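Enregistrer sa voix à la maison quand on débute (à tout âge)

13/03/2020, par Bergþóra Fogh

J'ai commencé à chanter pour de bon bien après mes études, mon premier emploi et mon deuxième déménagement, et j'enregistre tout chez moi, entre le frigo et le placard à manteaux. On m'écrit souvent pour me demander comment je m'y prends sans studio (merci pour vos messages, je les lis tous, même si je réponds avec un retard honteux !). Alors voilà mes petites astuces, dans le désordre.

Le placard d'abord. Les manteaux d'hiver absorbent le son à merveille. Je me mets dos aux vêtements, le micro devant moi, et je chante vers la pièce. Au début je faisais l'inverse, la tête dans les doudounes, et j'avais l'impression de chanter dans un oreiller. Si votre penderie est petite, une couette jetée sur un étendoir marche très bien aussi.

Débranchez ce qui ronronne. Le frigo surtout ! Je le coupe le temps d'une prise, et pour ne pas l'oublier je pose mes clés de voiture dans le bac à légumes : impossible de sortir sans repasser par là. J'ai perdu un kilo de crevettes avant de trouver cette méthode.

Le filtre anti-pop maison : un cercle à broder, un vieux collant bien tendu, deux épaisseurs, et une pince à linge pour tenir le tout sur le pied de micro. Lavez le collant de temps en temps, vraiment. On postillonne beaucoup plus qu'on ne le croit sur les « p » et les « b ».

Pour le pied, j'ai longtemps utilisé une lampe de bureau Okabe dont j'avais retiré l'abat-jour. Ça grince un peu à l'articulation, une goutte d'huile de machine à coudre et c'est réglé. Essuyez bien après, sinon ça coule sur les paroles (j'ai une chanson entière, « Drencombe », écrite sur une feuille transparente de gras).

Les câbles : je les enroule en alternant une boucle à l'endroit, une boucle à l'envers, et je ferme avec un bout de velcro de couleur. Rouge pour le micro, vert pour le casque. Ne les serrez pas autour du coude comme une rallonge de jardin, ils finissent par vriller et un beau jour il n'y a plus de son d'un côté.

Pour la gorge, de l'eau à température ambiante, et ma tisane : thym, une rondelle de gingembre, une cuillère de miel, dix minutes sous une soucoupe. Je la prépare avant d'installer quoi que ce soit, comme ça elle a le temps de tiédir. Pas de lait ni de chocolat dans l'heure qui précède, chez moi ça s'entend tout de suite. En juillet, quand le placard devient un four, je chante tôt le matin, fenêtre fermée, et j'ouvre en grand entre deux prises.

Notez vos prises ! Un cahier à spirale, le numéro, un mot : « bien », « bof », « voisin perceuse ». Mon amie Sadaneck (c'est son nom de scène) note tout dans son téléphone et ne retrouve jamais rien.

Et pour tester l'écho d'une pièce, tapez dans vos mains au milieu. Si ça claque avec un petit retour métallique, ajoutez du tissu : un tapis, des rideaux, le panier du chien. Le mien s'appelle Bello et il dort très bien pendant les ballades, beaucoup moins bien pendant les aigus.

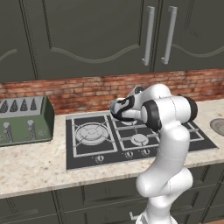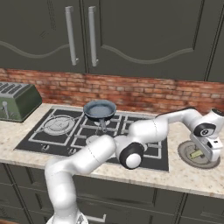
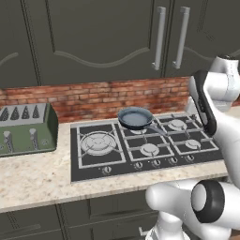 Vues de cuisine en images de synthèse, côté plaque de cuisson.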